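Home About us News Get involved Contact

We use cookies to help this site work and to see which pages people read. Accept Manage settings

Lelgate garden scheme to open second site at Plendberg

October 18, 2024

Lelgate Community Gardens has signed a lease on a plot of unused land at Plendberg and will open it to local growers in June.

The lease was agreed with the landowner, Tyagi Estates, and runs for long enough to allow fruit trees to be planted along the northern boundary. Work on paths and fencing will begin over the winter. The main gate will be widened so that wheelchairs and deliveries can come in from the road without using the steps.

The new site is being paid for by a grant of £2,889 from the Gitero Fund, together with plant sales and money raised at the summer open day. The grant covers fencing, a water connection and the first delivery of topsoil. Sheds and water butts will be bought second-hand where possible.

Plendberg will be laid out differently from the existing gardens at Lelgate. Most of the ground will be shared beds, worked by whoever comes to the open sessions, with the harvest divided on the day. A smaller area nearest the gate will be kept for raised beds, which can be reached from a chair or by people who find bending difficult. There will be three sessions a week once the site opens, including one in the evening.

Banafsheh Esfahani, who runs the Lelgate gardens, said: "We have had a waiting list for four years and it has never got any shorter. A lot of the people on it don't want a full plot of their own. They want somewhere to come for a couple of hours, do some digging and take home some beans. Plendberg should suit them well.

"The soil is heavy and there is a good deal of bramble to clear, so the first season will be mostly potatoes and squash – anything that can cope while we improve the ground."

Soil tests were carried out before the lease was signed and showed the land to be suitable for growing food. The hawthorn hedge on the eastern side will be kept and cut once a year, outside the nesting season.

Tools will be stored on site and shared. People coming to the sessions are asked to wear stout shoes and bring a drink. Gloves can be borrowed, although regulars may prefer to have their own pair.

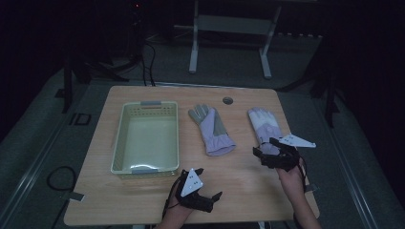 Work gloves and a plastic basket on a wooden table.

Anyone already on the Lelgate waiting list will be written to in the next few weeks and offered a place at Plendberg. They will keep their position on the list if they would still like a plot at Lelgate. Remaining places will then be open to anyone living nearby, with no joining fee for the first season.

Donations of hand tools, canes and large pots are welcome and can be left at the Lelgate site during normal opening hours. Tools should be in working order. Paint, treated timber and old carpet cannot be accepted.

ENDS

For further information, please contact Banafsheh Esfahani at Lelgate Community Gardens.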